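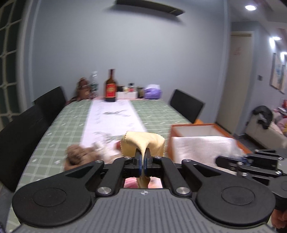 About Nivgate

Nivgate is a small company which wraps, boxes and dispatches gifts on behalf of independent makers. We pack soft toys, crocheted pieces, textiles and other delicate household goods, and we send them on to customers in the makers' own names. The company was founded at Bretholm by Precious Fourie, who remains its director.

Our work began with a single client, the toy maker Birkska, and was carried out in its first year entirely at a dining table. The table remains central to how we work. Packing is done by hand, under a tablecloth and runner that protect the surface and the goods alike, and every new arrangement of cloth, wrap and box is tried there before it is offered to a client.

What we do

Each order is packed in 2 layers. The first is a square of cotton cloth with pinked edges, chosen by the maker from our range of plain colours. Pale yellow is the most frequently requested. The second is bubble wrap, cut to the size of the piece and folded without tape wherever the shape permits. The wrapped item is then placed in a rigid box, and any remaining space is filled with a further cloth.

Clients may supply their own boxes, provided that these reach us by the first week of the month in which they are to be used. We do not accept food, candles or live plants.

In the last financial year we packed 983 orders. Our busiest period runs from October to the middle of December, and makers who require a place in that period are asked to write to us before the end of August.

Our cloths

The wrapping cloths are cut and pinked for us by Ntuli, a family workroom with which we have traded since our second year. The zigzag edge slows fraying and removes the need for a hem, although a little loose thread is to be expected — we regard this as a property of the cloth and do not treat it as a fault. Cloths measure 70 centimetres along each side and may be washed at a low temperature. Customers are welcome to keep them or to return them to us for use in our trial packing.

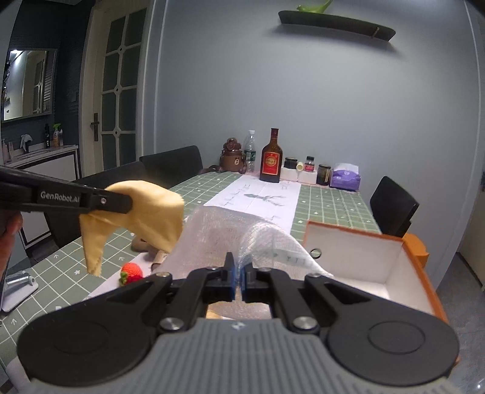
Ntuli adds that the yellow should be washed separately the first time, and that the pinked edge will keep its shape better if the cloth is dried flat and kept out of the tumble dryer.

Visits and enquiries

Makers who wish to see their goods packed may visit by appointment between 10 am and 3 pm. Enquiries concerning prices, box sizes and collection should be made in writing to the Bretholm address. A reply will normally be sent within 2 working days.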